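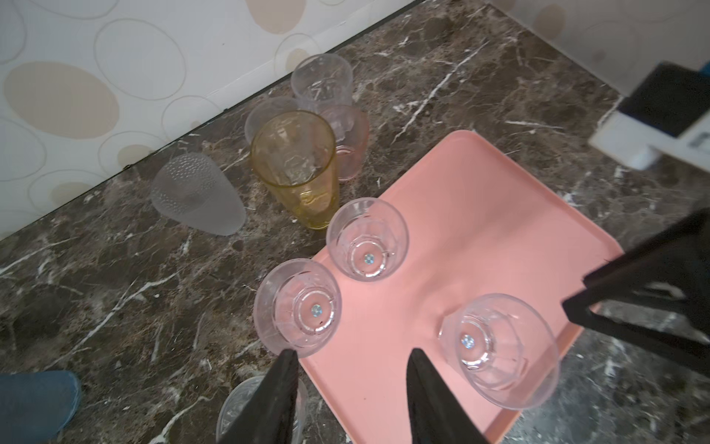 A second pair of hands for the back bar

Glassware is a boring subject until you have to handle it every day. I worked for some years in a hotel kitchen, and I still remember the sound of the last rack at one in the morning, when everybody is tired and every tumbler wants to slip. So when Nesdale offered to let me spend time with its Durik kit, a pair of robot arms meant to learn small jobs with cups and trays, I said yes before I had read the brochure to the end.

Durik is sold as a service, and this needs a little explanation. You don't buy the arms. You pay $3,000 a month, and for this price you get the arms on their rail, the cameras, the software and a person on the telephone during business hours. The minimum contract is three months. Installation was on a Tuesday and the technician needed most of the morning, although he stopped for a long coffee, which I had made, so perhaps it is my fault.

The kit lives inside its own booth. Ours came with a brown marble top and patterned wallpaper on the walls, and I must confess I like it very much. Most equipment of this type looks like a dentist's cupboard. With the ovals behind them, the white arms look almost as if they were hired for a hotel from the seventies. Nesdale lets the customer choose the surface and the walls, and recommends to copy the place where the arms will work later. Reflections and busy patterns are a difficulty for cameras, so it is better that the system meets them early.

Teaching it is the main part of the work. You guide the arms through the job, again and again, and after each round you put the cups in a new disorder. The job I chose was simple to say: take the tumblers from the counter and set them on a pink tray. The manual asks for sessions of 15 minutes with a pause between, and I first thought this was too careful. By the end of the second session my shoulders had agreed with the manual.

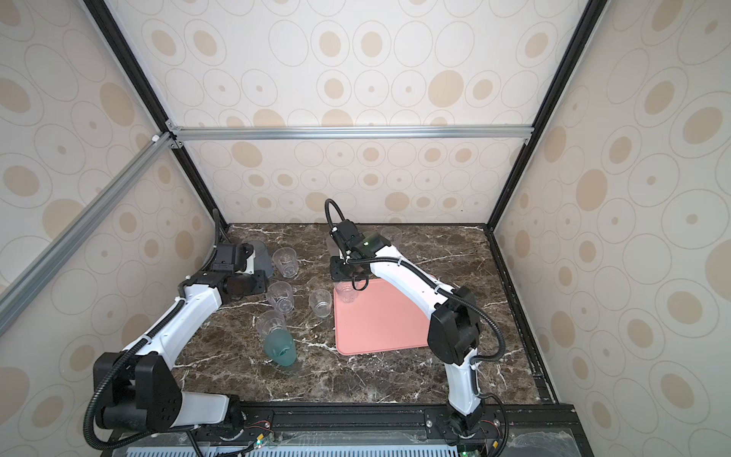 What I had not expected is how quickly you begin to think about your own habits. Do I take a cup from the rim or from the body? Do I fill the tray from the back or from the nearest corner? In a kitchen you never decide these things, your hands do it. Here you must decide, and then be consistent, because a teacher with changing opinions makes a confused pupil. I am right-handed, and I noticed that I gave nearly all the work to the right arm. The left one waited politely. I had to write a note on paper to remind myself to use it.

The grippers are black, with two fingers, and they open wide enough for any tumbler I had in the cupboard. The cable hoses I like less. They make large loops from the arms, and on a narrow bar one would always be afraid to catch a sleeve in them. Nesdale told me that a tidier arrangement is planned, but I can only review what was delivered to me.

Coloured cups were easy for me as a teacher, since I could see them immediately on the screen. Clear ones were another matter. On dark stone with white veins, a clear tumbler is mostly an outline and some reflection, and in the wrist view I sometimes had to look for the rim before I could close the fingers. The picture from the fixed camera helps, and I learned to move my eyes between the two. I would advise any new owner to begin with the coloured ones and go to clear when the hands are calm.

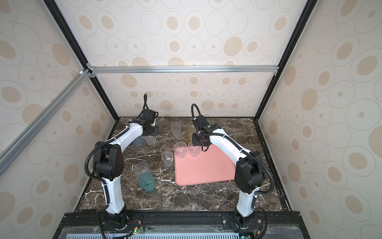 Nests, and cups that lie down

A real counter is untidy. People put one cup inside another, or leave it lying on its side, and a machine that knows only upright cups would be useless before lunch. The Durik manual has a chapter for this, five pages long, and it is the best chapter in it. It tells you to mix such cases in from the first day. I followed this advice, with frosted cups and faceted ones together, and for the nested ones I used one arm to hold and the other to pull. It is slow work. The first time, I closed the fingers on both rims together and lifted the whole pile, then stood there not knowing where to put it.

The software deserves a kind word. Every round is saved by itself, a bad one can be thrown away with one key, and the playback is clear. The labels in the menu are less good. "Commit" and "Submit" are different commands, and I confused them often enough to become angry. The translation of the manual also has strange places, but I am maybe not the right person to complain about that.

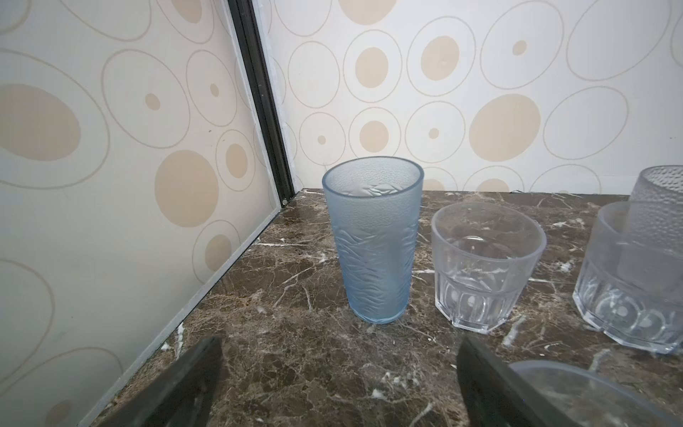 Flynn Ashby thinks I am too gentle about the price. He runs the bar at Pruvholm, had the same kit on trial there in September, and says that for $3,000 a month he expects a machine to arrive with some education already. "I have staff to train as well," he told me, "and they can also carry the tray to the table." His arms stayed for the full contract all the same, and his apprentices liked the teaching so much that he had to make a roster for it.

I take his point about the tray. Durik stays on its rail, and whatever it puts in order must still be collected by a person. For a small café in Bugti, where I live, I could not recommend it, because the money would be better spent on a good dishwasher and a longer shift for somebody. For a catering school, or a company that is thinking about automation and wants to understand what it is asking for, I find it a fair offer. Ask for the shorter cables when they come, and ask also which of the wallpapers are in stock, as the one with the ovals had a waiting list when I returned mine.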